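3.2 What we bought, and what we'd buy again

Our first budget at Larkby had one big line for the arm and hardly anything for the stuff around it. Bad plan! We spent 600 dollars on clamps, cable and spare fingers before May, and I'd put that down up front next time.

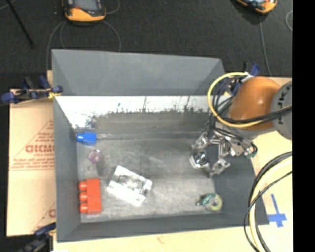 Figure 5. Bin picking cell with mixed small items.

The gripper was the other thing we argued over. Belkadi quoted us 11 weeks, so we went with Prirkgate - a bit pricier, but they had it on the shelf. Set aside 200 dollars for test items too, as you'll want lots of odd shapes (clear packaging especially).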